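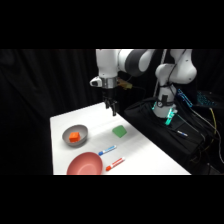 Demo table at Erkberg, two arms, gripper above the table.

Ticket 783
Subject: Pick and place demo stops between two cycles, visitors are waiting
Site: Erkberg, demonstration room
Opened: 6 Mar 2021
Priority: high (open day)
Status: closed, one point left open

Problem as reported

We run the pick and place demo for the open day. The arm must take one object from the white table, put it in a bowl, go up and wait for the next start. In the first group of visitors it was good. In the second group the arm went up after the cube and did not start again. The screen of Floter showed "waiting for scene" and stayed like this. No alarm, no red message, the emergency stop was not pressed. I restarted the program and it made one cycle, then the same.

Log

09:40. Read the log of Floter. The last line before each stop is code 273. In the manual I find it under "scene not confirmed", which means that the camera picture was received but the program does not accept it. So the arm itself is probably healthy.

09:55. Moved the arm by hand control, all joints, slowly. Gripper opens and closes. No strange noise. Put it back to the waiting position above the table.

10:10. Checked the camera cable at the wrist. The connector was fully inside. I took it out, put it in again and restarted. Same stop after the first cycle.

10:25. Asked the colleagues in Edberg, who have the same program. They wrote that they had code 273 last July, when the lamps in their hall were changed. They advised me to look at the exposure value and to compare with the saved one.

10:40. Exposure is set on automatic. In our saved settings it must be fixed at 260. I think that the update has put it back to automatic, but I can not prove this. When the visitors stand close to the table the light on the white surface changes, and the camera corrects itself too late.

10:50. Set the exposure to 260 by hand and saved. Restarted. Four cycles without stop, then code 273 again. Better, but not solved.

11:05. Looked at the live picture during the stop. The program had given the green wedge two outlines, one for the slanted top and one for the side. It then waits, as it believes there are two objects at one place. The cube had one outline. Both markers were also found correctly, the blue one and the red one.

11:20. Turned the wedge a little by hand, so that the slanted face looks in another direction. One outline only. Ran the demo again with the orange cube to the gray bowl. No stop.

11:30. Phelan support called back. They confirm that the double outline is known to them for blocks with a slanted face. They recommend to raise the merge distance from the standard value to 27. Done and saved under a new name, the old file is kept.

11:45. Test with merge distance 27. I put the wedge in different directions and started each time. No code 273.

12:00. Demo given back to the open day team. I stayed beside the table for the first group after the break and it was running well. The children asked mostly if the arm can also write with the markers. It can not, at the moment.

Solution

1. Exposure fixed at 260, not automatic.
2. Merge distance set to 27.
3. After each update of Floter, please compare both values with the saved file before visitors come in.

Still open

I do not know why the exposure was changed. Edberg will look if they have the same after their next update. Please do not delete the log files from this morning, Phelan has asked for them.

Comment added after closing

Afternoon groups finished, more than 40 cycles, one stop. This one was a visitor's sleeve in the camera view, so it is not the same fault. I have asked for the rope to be moved one step back.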